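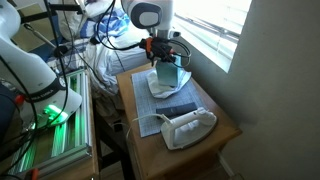
Honeylyn Lagman

Progress report to the Stisodham Fund
Gakcombe guest rooms, bedroom and linen line
29 April 2024

Dear Marjatta,

You asked for a short report this time, and after the November one I understand why. The bedroom is usable. I wouldn't call it finished, but a tired person could be shown into it without an apology, and that was the wording we agreed on in the grant letter, more or less.

Spending on this line stands at $422. Of that, $100 went on bedding, including the blue and white patterned blanket, which Eero Ahonen thinks is too cheerful for a rental. The white horizontal blinds are up and they do let in a great deal of morning. Guests who like to sleep late will form their own view of them.

Ironing has taken up more of this period than either of us budgeted for. The plan you approved had a full-size ironing board in the hall closet. The closet is two inches too shallow for it, a fact I established after carrying the board upstairs. It went back to the store and the refund is in the accounts.

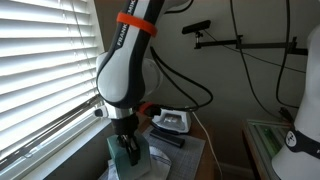
So ironing now happens on the little wooden table by the window, on top of a gray cutting mat, with the white iron parked at one side and its cord going over the edge of the table. I am aware that a cutting mat is meant for cutting. Ayantu Sisay has pointed out that most of them warp under heat, and she has been asked to find us a proper padded one before the first booking. The same table also has to serve for the tissue box, a guest's glass of water and whatever comes out of a guest's pockets, so the iron needs a home of its own. Urho Pesonen has offered a shelf. He offered it in November too.

Linen is further along. We have six sets of sheets, all washed, and a folding method we can all more or less repeat. The small cloths are behind. They come out of the basket crumpled and so far have mostly stayed that way. The bed itself has been made and unmade a good many times while we argued about where the second pillow goes, and it tends to look it.

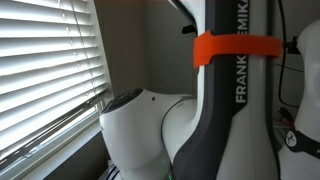

Bedroom at Gakcombe, by the window.

Still to do on this line:

Padded heat mat for the table (Ayantu)
Shelf for the iron (Urho, in writing this time)
Shorter route for the iron cord, away from people's knees
Touch up the tan wall
Label the linen by bed size

I am not asking for more money. I would like permission to move what was set aside for the ironing board to the shelf and the mat, and a yes by email is plenty. The kitchen report will follow separately under the Mullura budget code, along with the receipts from Evangelista, who itemize everything, down to the bag.

Regards,
Honeylyn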